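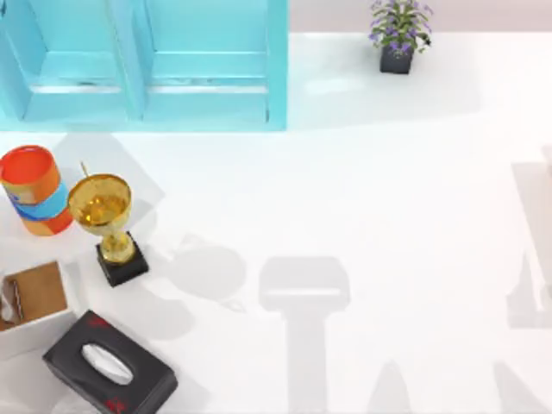 From: Maysoun Aoun
Date: 2018-04-17
Subject: Re: [kitchen-redo] Painting old cabinets, and what color?

Hello everyone, and a special hello to the new folks who joined after the November thread on countertops. I'm sorry it took me so long to answer. We had family staying and I got nothing done except laundry and soup.

Jostis wrote:

> We have the original cabinets and the doors are still solid, so I'd
> like to paint them and keep them. My wife wants a light blue-green. I
> am afraid of it. Did you sand all the way down to bare wood? And did
> you use a brush or a roller? I have read so many different answers
> that I'm ready to leave them brown for another 4 years.

Jostis, please don't leave them brown if your wife is dreaming of blue-green! I was scared of color too. Mine were the shade of weak tea when we moved in, and I lived with them much longer than I should have.

No, I did not go down to bare wood. I washed everything twice with degreaser (the doors next to the stove took a third go, and the rag was a sight), let it all dry overnight, and then scuffed the old finish with 100 grit. My brother-in-law says that is too coarse and he may be right, because I had to go back over the flat parts with something finer before the primer went on.

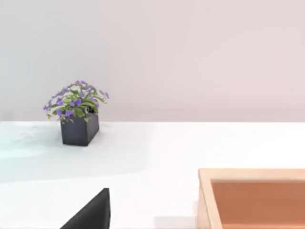 The primer is where I'd spend the money. I used two coats and waited a full day in between, which was hard for me because I'm not a patient person. After that came 3 thin coats of satin. I used a small foam roller for the flat parts and a good angled brush for the recessed panels. Do the recess first, while your brush is freshly loaded, and then roll the raised edges around it. Paint likes to collect in those inside corners, so go back after a few minutes and look for drips.

On color – tape up a big painted board and live with it for a week. The little cards from the store are useless. A turquoise that looks loud on the card can be very calm next to white, and I found that the pale walls did a lot of the work. A wall with a bit of pink or lavender in it is lovely with these colors, softer than plain white.

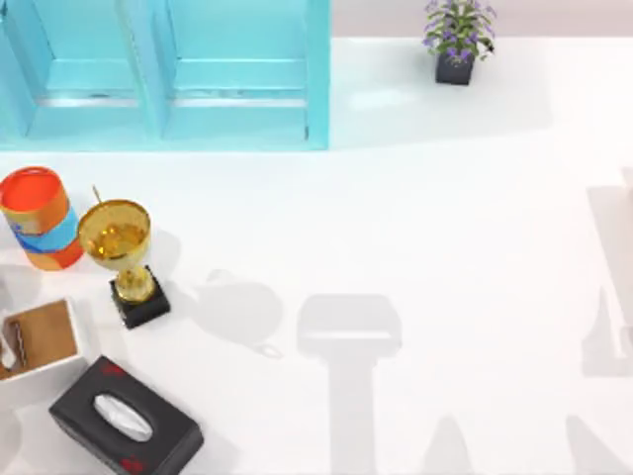

Turquoise cabinet with a white tabletop, from above.

Number your doors before you take them down, and number the hinges too. I put mine in sandwich bags, and I still ended up with one door that rubs when it's humid.

Mrs. Türkmen, you asked me off the list about shelf liner. I like the plain cork kind, but give the paint a couple of weeks to harden before you lay anything on it or it will stick.

Jostis, write back and tell us which color wins, and give your wife my vote.

Warmly,
Maysoun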